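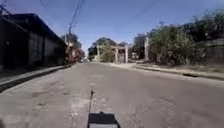

Capucine Delorme told me, before I had even got my notebook open, that if I was going to write about controllers I should please start with the road and leave the brochures for later. A controller that behaves itself on a workshop floor has told you very little, in her view, and she has a long list of workshop floors to back that up.

So we'll start with the road. It's a straight, dusty, much-repaired street in Caldeira, and for the past few months it has been where Netadar tries out everything it is thinking of putting on its delivery rover. The rover is a low dark box with a thin antenna sticking up at the front, and I grew quite fond of it over the afternoon I spent there. I had come to hear how the team was getting on with two drive controllers, the Climitz they have used since the beginning and the Prellen they have been tempted by since December, and I got a good deal about cameras thrown in (you cannot talk about one for long without the other, as I soon found).

We sat down in the kitchen with coffee, Capucine at one end of the table and Cristóvão Carrilho at the other with a laptop full of logs. I asked the obvious thing first: which one is better?

"The Prellen is nicer to live with," Capucine said. "I want to be fair to it. You plug it in, it finds the motors, it finds the camera, and you're driving before lunch. The first time we set up the Climitz it took us three days and I cried in the stairwell."

Cristóvão looked up from the laptop at that. "It was a bad connector," he said. "That could have happened with either of them."

They have a comfortable way of disagreeing, those two. The test itself is simple enough to describe, and they were keen for me to describe it properly. The rover drives a 70 meter stretch of street, keeping a steady distance from the edge of the road, eight runs with one controller and then eight with the other. Same battery, same camera, same tires, same speed setting. Nobody touches the stick unless the rover is heading for something it shouldn't.

"We used to switch back and forth after every run," Cristóvão told me. "It sounds more scientific, and maybe it is. But each time you swap the boards you disturb the cables, and then you're testing your own cable work. So now we do one set, have something to eat, and do the other set. The next time out we change the order."

What they look at afterward is mostly the steering. A log from a good run is almost dull, a line with small ripples in it. Over rough patches the ripples grow, and what matters is how quickly they settle again. The Climitz, I was told, is slow to react and slow to get upset. The Prellen corrects early and often, and on broken surfaces it has a habit of correcting its own corrections.

"It fidgets," said Capucine. "Like a person walking on ice who would be fine if they would only stop waving their arms."

I wondered whether that was something you could tune away, and there was a pause in which each of them waited for the other to answer. You can, up to a point. Cristóvão has spent many evenings with the Prellen's steering gain and has brought it down a long way from where it was out of the box. Lower than that and it begins to wander on the long straight parts, and then, as he put it, you have paid for a faster controller in order to make it slow.
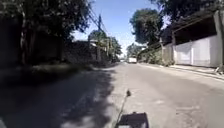
Tree shade to one side and full sun on the other, on the test street in Caldeira.

I had assumed the rough pavement would be the hardest thing on this street, and it was Cristóvão who put me right. Light gives them more trouble. The line-keeping depends on the camera seeing where the road ends, and when the view is part deep shade and part bright sun, the exposure has to settle on something. If it favors the sun, the shaded side goes nearly black. If it favors the shade, the bright side washes out.

"And now comes the interesting part," he said, turning the laptop around so I could see two colored lines on a chart. "When the camera changes its mind about exposure, the road edge seems to jump. It hasn't jumped, it's in the same place it was before. The Climitz is so lazy that it mostly ignores the jump. The Prellen believes it."

They tried fixing the exposure by hand, which helped in the sun and hurt everywhere else. They tried a second camera with a wider view, and Capucine liked that one very much until she saw what it did to the frame rate. At the moment they are using a plain filter in the software that distrusts any sudden sideways move of the edge. It works better with the Prellen than with the Climitz - the Prellen has the spare processing to run it at full speed, and the older board does not.

I asked Capucine if that had changed her mind at all. She took her time over it and refilled everyone's coffee first.

"A bit, yes. If you had come in December I would have told you to send it back. I was quite rude about it. Now I think it depends on how much work you're willing to put in front of it. The controller does what it's told very quickly. We have to get better at telling it."
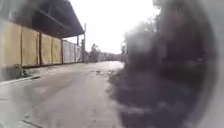 Measuring where the rover is, independently of where it thinks it is, has turned into a small project of its own. Satellite positioning wasn't fine enough for what they wanted, and a tape measure only tells you about the finish. Cristóvão's answer was to go looking for things along the route that stay put and stand out. Where the road passes the long building with the pale tan panels, he uses the dark posts along the wall, one after another, and then the tall thin pole just past the end of the roof. Each of them is marked by hand in the recording, and the distances between them have been measured on foot, so he can work out the rover's speed from post to post and compare that with what the controller reported. The Climitz turned out to be reporting itself a shade faster than it was going. It had been doing so for as long as they'd owned it.

"That one hurt," Capucine said. "All my old numbers."

"Not all of them," said Cristóvão, kindly.

I wanted to know about the radio link as well, having read complaints about the Prellen dropping its connection. They haven't seen it, or rather they saw it twice in the first week and not again after an update. The stop button is on a separate link in any case, and Capucine will not hear of running anything without it. She tests it before each set, walking along next to the rover with one hand on the button and the other in her coat pocket, and she makes whoever is driving say out loud that they saw it stop.

For people choosing between the two, they had slightly different advice. Cristóvão would take the Prellen for any new build, provided there's someone on the team who enjoys tuning and has the evenings for it. Capucine would still hand a Climitz to a student group, and would make them set up the connectors themselves. Both of them said to spend more on the camera than you planned, and to log raw frames with the steering data from the first day, even if the disks fill up faster than you like.

The Netadar rover, for now, runs on the Prellen, with the Climitz wrapped in a towel in the spares box. The next thing to be compared is a pair of lens hoods, and Cristóvão has asked me to mention that he made one of them himself.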